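Negin Ahmadpour has a theory that every desk reaches a natural level of stuff, the way a pond does, and that you can bail all you like and it will fill back up to the line by October. She told me this while sitting on a box of my stuff.

I bring it up because I have spent the last stretch of evenings clearing off the white table, and I would like it on record that I did it before she could be proved right.

Some history. The table came from the Wistcombe office when they closed the second floor and let people carry off whatever they could get down the stairs. I paid nothing for it and have been paying ever since. It's a plain white rectangle, too long for the wall I bought it for (fine, didn't buy it for), and it has a mark across it, a wavering brown line that I have now attacked with dish soap, baking soda, a melamine sponge and a paste I read about at one in the morning. The line is unmoved. I've decided it's a river. The table is a map of a very flat country with one river in it and no towns.

What was on it, when I started: tax folders, a lamp that works if you hold it, Nasach catalogs going back to a time when I apparently intended to order from Nasach, the tape gun, the other tape gun, and a cookie tin holding 279 foreign coins and one button. I counted the coins because counting felt like sorting. Sorting would have meant deciding what to do with them, and they went back in the tin.

The method I used comes from a newsletter called Aremgate, which my sister forwards to me with no message, so I know it's a criticism. Aremgate wants you to take everything off the surface, every last thing, and then put back only what you used in the past month. It also wants you to buy a set of matching trays. I did the first part. I already own a tray.

Taking everything off is very satisfying and takes nine minutes. Then you have a clean table and a floor you can't cross. I ate dinner standing up for two nights. On the third I mailed the catalogs to the recycling bin by way of the window, which is on the ground floor and perfectly legal, and found homes for the folders, and after that it went quicker.

The tape guns were harder. I kept both. Tannous, my downstairs neighbor and the only man I know who irons dish towels, asked what I needed two for, and I said one was a backup, and he asked which one. I'm still thinking about that.

So now the rule is small black things and the tray, and if something new lands on the table something else has to leave. I give it 700 hours. Negin gives it less. She also pointed out that the tin has gone on top of the bookcase, where it can be seen from the table, and that she counts that as the pond.

Next up is the hall closet, which I opened this morning and closed again. There is a ski in there. I don't ski, and I don't know where the other one would be.
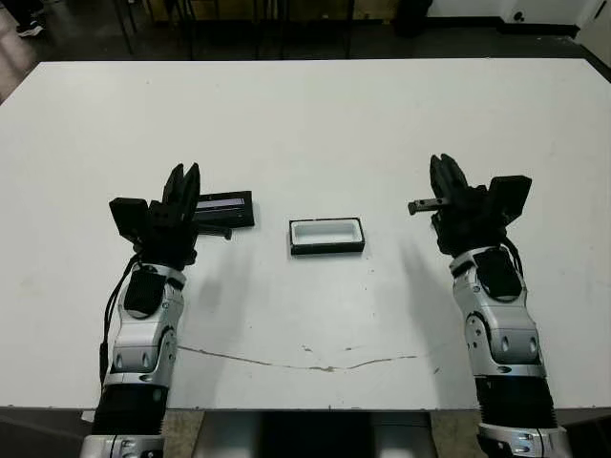
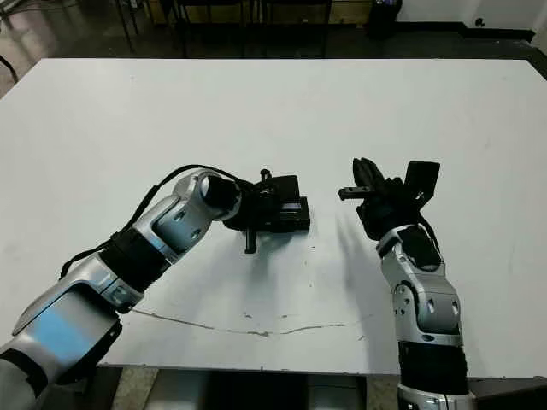 The white table, river included.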